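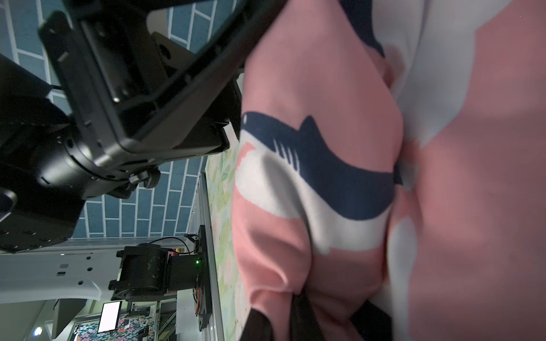
Open day at Didimum, Sat 20 April

I'd been wanting to see inside Didimum ever since a friend told me they teach robots to handle laundry. The open day ran all afternoon, the line at the door was short, and I stayed until they started stacking chairs. What a good time!

The first stop was a talk by Imani Mfinanga, who runs the teaching side. She kept it to 12 minutes and showed hardly any slides. Her group works two ways. Sometimes a person takes hold of the arm and moves it through the job by hand. Other times the person sits a few feet away with a pair of hand controllers and the arms copy them. Either way the joint positions get saved together with the video from the wrist cameras, and one run from start to finish is called a demonstration. For the folding task they had 619 saved by the end of March. I asked how many they wanted and she laughed and said "more."

Then we got to the stations, and this was the part I came for. The fabric station had a pink piece with a navy and white shark on it, and I can't tell you how much more fun it is to watch a robot learn on a cartoon shark than on a gray block. From the wrist camera you get a really close look at the black fingers pinching the cloth, with the folds bulging out between them and the shark bent around a big crease. Imani said that view matters a lot to the people driving, because from the chair you often can't tell how much cloth you've got hold of.

Cloth is hard, and I hadn't understood how hard. A cup stays the same shape when you pick it up. A piece of fabric makes a new shape every time, so the operators are told to start each run from a different heap and not to tidy it first. They are also told to keep going after a bad grab. If a corner slips, you go back for it, and the run stays in the set — the robot has to see somebody recover.

Visitors could try it! I signed up for the Mollel, which is what they call the remote setup. You squeeze a trigger and the fingers close, you tilt your wrist and the arm tilts too, with a tiny delay that bothered me for the first minute and then didn't. Everybody got 90 seconds. I picked up a washcloth, dropped it, picked it up again and got one fold into it, a crooked one. A kid of maybe ten went after me and did two folds, very neat, and got a round of applause.

Guiding by hand was at the next table. Laurențiu Munteanu stood with us there and showed where to hold the arm, just behind the wrist, with a loose grip. It's heavier than I thought it would be but it floats along once you stop fighting it. He prefers this way for short, simple motions and the controllers for anything that takes two arms. I liked the hand method better, personally. You feel right away when you've pushed it somewhere it doesn't want to go.

A few practical notes if you go next time. Parking behind the Hindus building was free and half empty. Wear short sleeves or roll them up, as they ask you to for the hand guiding. The coffee came from the Rerkosen cart out front and was good, though it was gone by three. Sign up for the Mollel as soon as you come in, before the talk — they had 100 slots and the list filled while I was still eating a muffin.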